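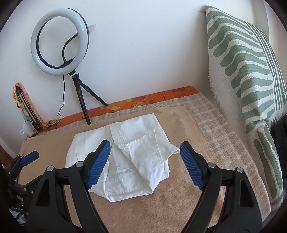
Whites on the Fleece

Welcome back to the linen pages, and do put the kettle on first because I have rather a lot to say about folding. November is when the whites come out of the big cupboard at Grestwood and get gone through properly, collars and hems and buttons and all, before the winter season starts and everybody wants their things at once. I have been doing it long enough to have opinions on nearly every part of it, and I've set them down as they came to me. Skip to the bits you like.

White on tan
Loosely folded in the middle of the blanket, with the neck opening at the near side and a stitched placket strip coming down from the far edge. I do like how white cotton sort of things look against tan fleece – every line of stitching shows, and you can follow the slanted one along the big flap right up to its point.

The flap
My favourite part, if one is allowed a favourite part of some laundry. A piece folded over on itself like this makes its own little landscape, wide at the top and narrowing down towards the neck, and then on the right there is a small corner poking out that looks for all the world like a sleeve. I could look at folds all afternoon. I once sat through a whole radio play with a pillowcase in my lap, trying to draw it, and never got past the hem.

A word about the collection

There are 54 white pieces in the cupboard altogether this year, which I know because it is my job to write them in the book. Blouses, shirts, a few tunics with the old neckbands, christening things, and some overalls that came to us from the Rarnis bakery when it closed its upstairs rooms and cleared out the staff cupboards. The Rarnis overalls are heavy and were made to be boiled. You could stand one up in a corner. The christening things you could very nearly post through a keyhole, and the rest come somewhere in between.

They go out on loan all through the winter – to the carol singers, to the school for the nativity, to the dance people who always want sleeves they can move in – and they come home in every state you can think of. One year a tunic came back with a list of parts for a bicycle in the pocket. I kept the list for months in case it was wanted.

Why a blanket and not the bare table

A plain table is cold and slippery and a shirt will creep about on it while you are squaring up the sleeves. Fleece holds on. You lay the back of the shirt down, give it a pat, and it stays where you left it while you go round the other side. It doesn't want to be a fluffy one that sheds, though, or you will be picking tan bobbles off white cotton until supper. Wash a new one twice before you trust it, and run your hand over it hard to see what comes away.

I bought mine as a remnant from Darwish, on the corner past the chemist, where they keep the ends of rolls in a bin by the till and will let you rummage for as long as you like. I went in for thread and came out with fleece and a yard of blue ticking I still haven't found a use for. The thread I did get in the end, number 718, a white with the tiniest drop of cream in it, and it disappears beautifully on the older cottons. On the brighter modern whites it looks like a stain, so try it on the inside of the hem first.

How we fold

Everyone has their own way and I'm not going to fall out with anybody over it. Mine goes like this, for anything with a collar and a front opening.

Do up the top button, the middle one and the last but one. All of them if you have the patience. Lay the shirt face down on the fleece with the collar away from you, and smooth it from the middle outwards with the flat of your hand. Bring one side in as far as the middle of the shoulder. Turn the sleeve back down along the fold you have just made, so the cuff points to the hem. Do the other side to match. Then fold up from the hem in thirds, or in half if the shelf is deep, and turn the whole thing over.

If the placket sits straight when you turn it over, you've done it well. If it wanders off to one side like a path across a field, shake it out and start again. I shake out plenty of mine!

For the tunics without collars I fold the neckband inwards so it doesn't get a crease across the front, and for the little things I roll them in tissue and leave it at that.

The loose fold

Before the proper fold there is the loose one, and I'm fond of it. You pick a shirt out of the basket, drop it on the blanket more or less together, and look it over before you do anything else. With a piece bunched up easily like that you can spot a stitched seam that has started to go, or a shadow under the arm, without fussing it flat first. It lets the cloth tell you where it wants to bend as well. Old cotton remembers how it was kept for years, and if you fight it you'll have two creases where you only needed the one.

Hưng Thái taught me this when he was helping with the school costumes. He had worked in a tailor's workroom before he moved to Grestwood, and he would lift a shirt by the yoke, let it fall, and have found the loose button before it had finished settling. I am a good deal slower. It takes me 25 minutes to look over and fold a dozen if I don't stop to talk, and I have never in my life not stopped to talk.

Collars

Collars are where most of the wear is, and where most of the questions I get by post come from too. A turned collar (unpicked, flipped over and sewn back on with the good side out) will give a shirt years more, and it is a nice quiet job for an evening. Mark the centre of the collar and the centre of the band before you unpick anything. Please don't skip that, I did once, and the poor man looked as though he was listening at a door.

For stiffness I use Cakis starch, made up thin, and I brush it on with an old pastry brush that lives in the airing cupboard and is never to be used for pastry. Let it soak in before the iron goes near it. If you see flakes, it was too thick.

Plackets and buttons

The strip down the front takes all the tugging, especially on anything worn by a child in a hurry. Look at the bottom end of it, where the stitching turns the corner. That is where it goes. A few small back stitches there will hold it, and they don't need to be pretty so long as they are flat.

Buttons I keep in jars by size and not by colour, for there is really no such thing as a white button. There is bluish, greyish, toothy, and one I can only call yoghurt. Hold the card up against the shirt by the window in the morning and choose the one that vanishes. Lamplight will fool you every time.

Keeping them white

Since so many of you wrote in after the last page: no, I don't use bleach on the old pieces. I soak them overnight in soda crystals, wash them on their own, and put them out on the line whenever there's sun to be had, even the thin sort we get at this end of the year. For the yellowing along a neckband, rub in a bit of plain soap and leave it while you have your lunch. Then wash as usual and try not to keep checking.

Tissue between the layers, and plain tissue at that, as the coloured kind can bleed. Lavender if you like it. I do, my sister can't bear it, so there is a shelf with and a shelf without.

Into the cupboard

Heavy things go at the bottom, which means the Rarnis overalls, then shirts, then blouses, with the christening pieces on the top shelf where they can't be sat on by anything. I put the folded edge to the front so that you can take one out without waking the rest. Every piece has a slip of paper tucked in at the neck with its number and its chest size in pencil. Ink is a terrible idea near damp cotton and I have the tablecloth to prove it.

Borrowing

If you would like something for a concert or a play, write the chest measurement and the sleeve length on a card and leave it in the box in the porch, and do say when you need it by. We'll try to find you a good match. Bring things back unwashed if you aren't sure how to wash them – I would much sooner do it here than have a neckband go through on hot – and check the pockets, please, the bicycle gentleman never did come back for his list.

The greys and the coloured wools come next, once the shelves are aired.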